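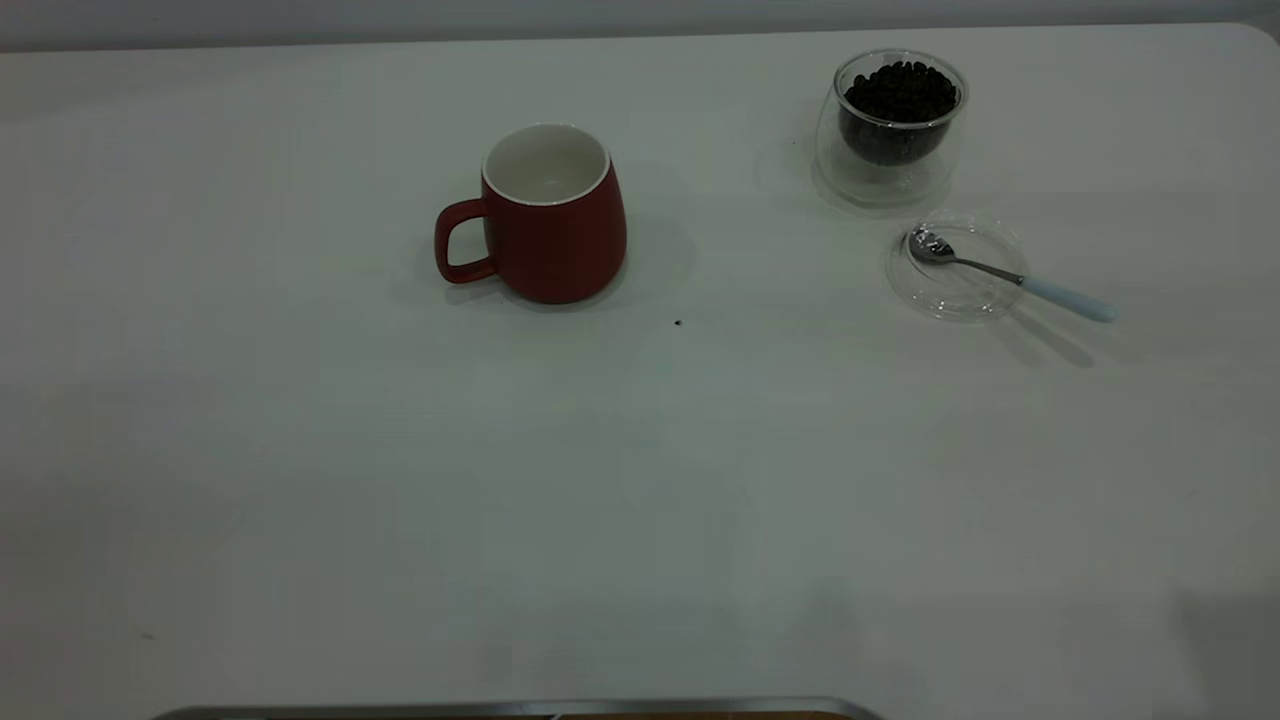 Week 4, cutting garden. Notes as promised, typed up fast, so forgive the shorthand. Main point from last time carried over: grow for the house, so start from what you'll put flowers in and work back to the bed. Most people own one tall vase and a cupboard of short things. A plain mug like the red one, white inside, handle out to the left, takes short stems very nicely: pansies, sweet peas, the side shoots off snapdragons. Widest part is low down and it narrows a little to the rim, so a small bunch holds together without wire or tape. If all your containers are that height you do not need a row of four-foot larkspur. Plan accordingly.

Bring to class next time: your bed sketch (pencil is fine), list of what you already have in seed, pruners if you want them looked at.

1. How much ground

The plot at Pukdale we keep coming back to is 465 square feet counting paths. Sounds like a lot. Paths eat a good third of it. Beds there are three feet wide so you can reach the middle from either side without stepping in. Do the same at home. If the bed is against a fence make it two feet, two and a half if your arms are long.

A first cutting bed can be 3 x 8. Really. Better a small one that gets picked than a big one that goes to seed by July. Several of you wrote down whole-yard plans on the week 1 sheet. Keep the plan, do one bed of it.

Sun: six hours minimum, eight better. Check it in April AND again in June if you have trees, they're different gardens.

Soil: we did this in week 2. Two inches of compost on top, leave it there. No high nitrogen feed, you get leaves and floppy stems.

2. What goes in

Three groups. Try to have something from each all the time.

Focal - zinnia, dahlia, sunflower (branching types only, the single stem ones give you one flower and they're done), roses if you have them already

Filler - basil, dill, ageratum, feverfew, mint (in a POT, please)

Spikes and airy stuff - snapdragon, larkspur, salvia, grasses, love in a mist

Everyone over-buys focal and then has nothing to go with it. Half your plants should be filler. Looks dull on the seed order, looks right in the vase.

Lévesque have the branching sunflower mix again this year, and the tall snaps. The paper list on the side table has their codes next to mine. Cinnamon basil was out of stock when I checked, so use any purple basil, or lemon. Lemon smells better than it looks.

Sistgate, the dahlia someone asked about: coral, ball shape, medium size, good long stems. Slow to start. Mine sulked until the middle of July and then didn't stop until frost. Tubers from the Trovham plant swap were smaller than the ones in bags but came up just the same. Needs one eye per piece. No eye, no plant, doesn't matter how fat it is.

3. Spacing

Closer than the packet says. Packets are written for display, we want long straight stems and crowding helps with that.

Snapdragon 6 in
Zinnia 9 to 12 in
Basil 9 in
Ageratum 9 in
Branching sunflower 18 in
Dahlia 18 in, more if you have it
Larkspur 6 in, sow direct, hates being moved

At 9 inch spacing a 3 x 8 bed holds 48 plants if you leave a bit of margin at the edges. People always guess lower than that. It's also more seedlings than fit on one windowsill, so sow in two goes.

Mildew is the price for planting tight. Water at the base, in the morning, pull the worst leaves.

4. Timing

Cool season things (snaps, larkspur, love in a mist) can go out while you still get light frosts. Harden them off first, a week, an hour or two the first day and build up. Zinnia and basil wait. No point rushing them, cold soil sets them back and the later ones catch up.

Successsion: sow zinnias three times, three weeks apart. Sunflowers every two weeks until mid July, if you have room. Snaps once, but pinch them.

Pinching. When the plant is 8 to 12 inches and has three or four sets of real leaves, take the top off just above a leaf pair. Hurts to do. You lose ten days or so and get four to six stems instead of one. Pinch: snaps, zinnia, basil, dahlia, branching sunflower (optional). Don't pinch: larkspur, stock, single stem anything.

Dahlia tubers come up in fall once the tops go black. Check the box in December, throw out anything mushy, mist if they look like raisins.

5. Cutting

Early morning. Evening second best. Never noon.

Clean bucket. Clean means you'd drink out of it. Dish soap and a brush, rinse well.

Zinnia - wiggle test. Hold the stem eight inches down and shake, if it bends it's not ready, if it stays stiff cut it.
Dahlia - nearly all the way open, they don't open much after.
Snaps - bottom third of florets open.
Sunflower - first petals just lifting off the face.
Basil - wait till the stem goes woody or it'll droop in an hour.
Sweet peas - two flowers open at most, the rest in bud.

Cut lower than feels polite, down to a side branch. Strip every leaf that would sit under water. Bucket in the shade a few hours before arranging, overnight if you can. Change vase water every other day and recut the ends while your at it.

Short containers: cut in the garden at full length anyway, trim indoors. You can't add it back.

6. Keep a record

Notebook by the back door. Date, what, how many stems, anything odd. Takes a minute. My own 3 x 8 gave 201 stems of zinnia in one summer from 13 plants, and I would've told you half that if I hadn't written it down. It also shows you the gap. Mine is always late June, when the snaps are tired and the zinnias haven't got going. Feverfew fills it, sort of. So does a second sowing of larkspur if the weather stays cool.

Also write down what you didn't pick. If you walked past the same plant all summer, give its space to something else.

Homework

Draw one bed to scale, one square = 3 inches. Mark the groups F, L, S (L for filler, I used F twice in week 1, sorry).
Count what you need at the spacings above and compare with your seed.
Pick your containers, measure the height and the opening. Rough rule for stem length is one and a half times container height showing above the rim, less for heavy heads.

Next week: supports, netting, and what to do about earwigs. Doors open 6:30, we start at 6:45. Park on the side street, the lot gets locked at nine.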